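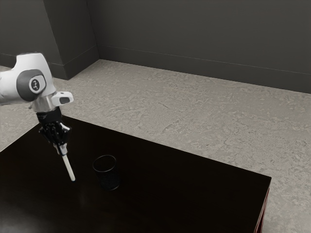
The marker in the gripper, with the cup to its right, in the simulated room.

Recording demonstrations for the marker-and-cup task

By Fouzia Ghumman
Last edited Dec 29, 2023

This page is for people who record examples in the simulator for the first time. The task is simple to say: the arm picks up the marker and puts it into the cup. To record it well takes some practice. I assume that you already installed Seltley and that the arm moves when you move your hand controller.

Before you start

Open the scene file and load the task "marker_cup". Set the random seed to 999 for your first tries, so you get the same start position as in our test recordings. After that, set the seed to "auto". Check that the recorder shows two camera views and that both of them are updating.

Recording one example

1. Press Reset and wait until the arm is still. The recording must begin from rest.

2. Press Record, then move above the marker. Go slowly, but please do not stop in the air to think. The model learns the pauses also, and later the arm will wait for no reason.

3. Turn the wrist so the fingers can close across the shaft. Take the marker near its upper end. If you hold it in the middle, the fingers may hit the rim of the cup later.

4. Close the gripper and lift straight up. Small tilt of the marker is fine. Correct it while you travel to the cup – not after you arrive.

5. When the tip is over the opening, lower it until the tip is inside, and open the gripper.

6. Move the arm up and away, then press Stop.

An episode can have 4000 steps at most. If you reach this limit, the file is closed automatically and marked as failed.

What to keep and what to delete

Keep an example when the marker slipped a little and you caught it again. These recoveries are useful for training. Delete it when the cup fell over, or when you pressed Record too late. Naa Essien checks the uploads in February and she will ask you about strange files, so write a short note in the comment field.

The dark cup on the dark table is hard to see in the small preview. Make the preview window bigger before you change the lights, because changed lights are saved with the episode.

Uploading

Put your files in the Ramow folder with your initials in the name. Do not rename them after upload – the index will lose them.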